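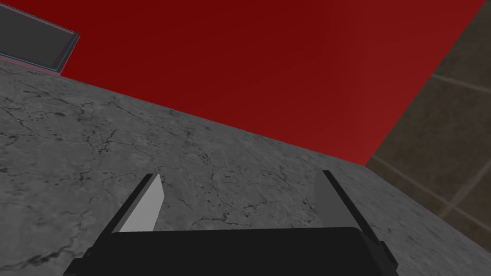
Attachment 1 — gray marble countertop, red wall behind

Ticket 3323 — Meldale town page, map pin and routing off
Opened 17th May
Status: waiting on data team

Problem: pin for Meldale lands in a field on the Forthorpe side of the river. Road map centers there too, so the town is half out of view at default zoom. Routing module starts from the field, then gives "no road found".

Tried so far:
- cleared tile cache, no change
- reloaded page in second browser, same
- typed coordinates in by hand in the preview. Pin correct! Saved, went back to the field
- swapped base map to relief version. Pin still wrong, so not the tiles

Checked the import sheet. Row 81 has minutes entered as decimals, looks like someone pasted degrees-minutes-seconds into the decimal column. Row 24 (Garico) same thing. Havent gone through the rest, 200 rows in that batch.

Fixed row 81, re-ran import. Pin OK now on the road map and the location map. Routing still starts from the old spot — it keeps its own copy of the town centers, and I dont have write access to that.

Shahbazi plugin is on the old version on this site, newer one on the test site. Test site routes fine from the corrected point. Not upgrading live untill somebody checks the print layout.

Need from data team:
1. refresh routing centers for Meldale
2. fix row 24 and re-import
3. check other rows in the batch for same paste error

Leaving open. Routing tab hidden on the Meldale page for now.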